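Speaker notes: Working rules for robot parcel cells
Presenter: Celina Kalinowski, Skarnton
6 Aug 2021
Slot: 30 minutes, questions included

Opening

Skip the company history. Say who I am and move on. The talk covers the site rules we wrote for parcel sorting cells, why the first draft failed review, and what the second draft says. It does not cover arm selection or grasp planning. Vaughn Oyelaran has the session after mine and will take those.

State early that a site rule sits under the published safety standards and does not replace them. If a rule of ours conflicts with the standard or with the manufacturer's manual, the stricter text applies. Expect a question on this and give the same answer.

Slide: Where the first draft went wrong

The February draft was written by the controls group alone. It had a long section on stop categories and one line on crates. Review comments from the floor ran the other way. Nana Nyarko marked up the crate line so heavily that it became its own section.

Main fault: the draft treated the cell as the arms and their controller. Crates, tags, scanner, cables and the table were listed as accessories. Most of the events in our log started with an accessory.

Read the Gokton entry aloud. A crate was swapped during a pause, the tag stayed with the old crate, and the next parcels were sorted to the wrong lane. No injury, no damage. It was logged as an operator error. Under the second draft it is logged as a procedure fault.

Slide: The five rule groups

Give each group one minute.

1. Access. No one reaches over the table while the arms are enabled. A paused program counts as enabled. Loading and unloading are done with the arms disabled and the enabling key out of the panel.

2. Containers. Every crate carries a tag on the side, with the parcel class in plain words. Handwriting is allowed if it can be read at arm's length. A torn tag is replaced at the next stop. The tag moves when the class moves, and the person who moves it initials the log.

3. Tools. A scanner handled by an arm is part of the end effector for risk assessment. Its mass, its cord if it has one, and its beam direction all go on the sheet. Zakhar Karpenko will object that this doubles the paperwork. It adds one page.

4. Cables. Leave enough slack for the full joint range, tested at low speed before release. Inspect at the wrist and at the table edge. No tape repairs on signal cables.

5. Hand coverings. Gloves on robot hands are consumables with an inspection interval. Check for loose thread, holes and slipped fingertips. A loose thread near a joint is a stop condition.

Pause here. The room will want to talk about group 5. Hold it for questions.

Slide: Cell and wrist views

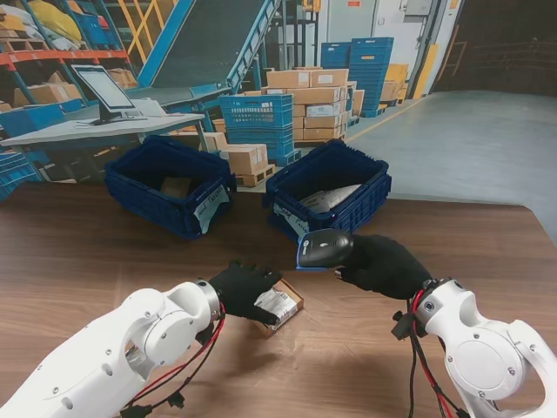
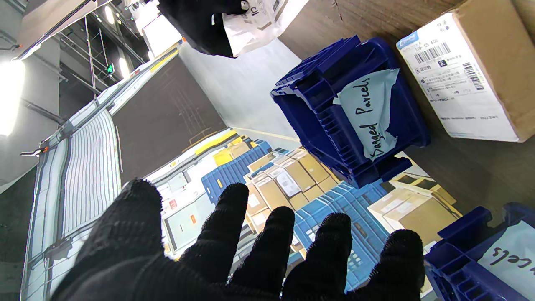
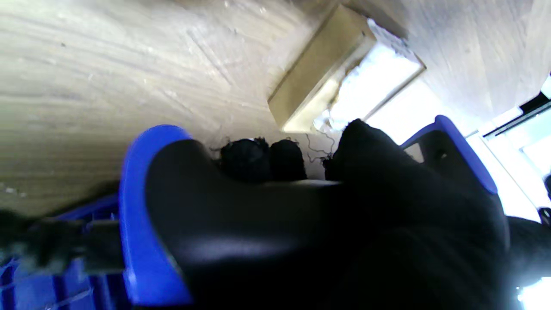
Slide: Checks before release

Three checks, signed by two people. The first is the reach test with disabled drives. The second is a slow run with empty crates. The third is a slow run with mixed parcels, boxed and bagged, including at least one label the scanner has failed on before. Keep a set of those labels. Callum Tunstall keeps the set at Skarnton in a marked folder and adds to it after every misread.

A changed camera mount voids all three. So does a moved table. A changed glove voids only the first.

Slide: What we left out

Say this plainly. The draft has no rule for shared work, where a person and the arms handle the same parcel. Yeoman asked for one. We do not have the force data to support it and will not write it from guesses. Kuston has offered cell time for measurements - no schedule yet.

Noise and floor marking stay in the building rules. Refer people there.

Close

Put the contact slide up. Comments on the draft go to Nana by rule number, with proposed wording. Comments with no wording are read but not tracked. Take questions on group 5 first, then access.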